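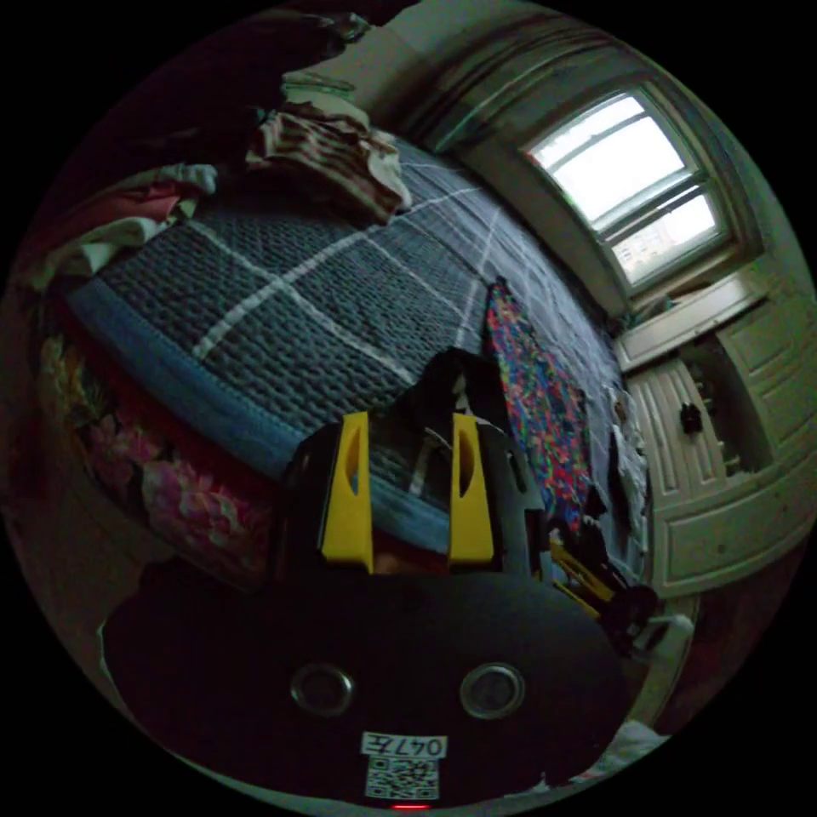 Fig. 11. Blanket, before section 4.

4. Washing a blanket on the Jamik

I've had my Jamik for years and I still get asked about blankets more than anything else, so this bit is longer than the one on shirts (sorry, Hilde!).

1. Shake the blanket out of doors and go through it for hairpins, tissues and the like. I once washed a biro. Never again.

2. Read the care label. If it says wool, stop here and go to section 6, where Stamatia Sfakianakis has written up her hand-wash method.

3. Load it loosely, in a ring round the drum, and don't roll it into a ball. A balled-up blanket goes round like a boulder and the machine will bang its way across the kitchen.

4. Turn the dial to Bulky. On the older models this is marked with a little cloud, and it took me a good month to work that out.

5. Use half your usual liquid. I use Drindivine, but any gentle one will do.

Note: leave the softener drawer empty for fleece. It goes flat and a bit greasy if you don't.
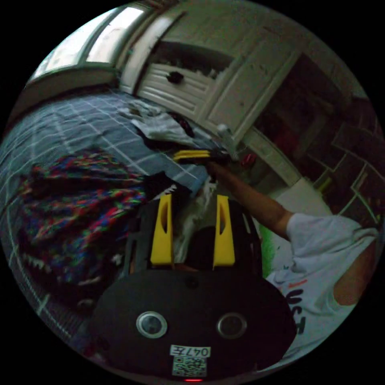

Page 32

6. Press Start and stay within earshot for the first spin. If you hear thumping, press Pause, wait for the door to click, and spread the load out again by hand.

CAUTION: don't pull at the door before the click. The catch is plastic and a new one cost me more than the blanket did.

7. When it's finished, get someone to take the other end and fold it lengthways before you carry it to the line. Wet blankets are heavy!

8. Peg it over 2 lines if you've got them, and turn it at lunchtime.

If the drum still smells musty afterwards, run it empty on hot and leave the door ajar overnight. Jayson Catacutan swears by a cup of white vinegar as well, though I've never bothered.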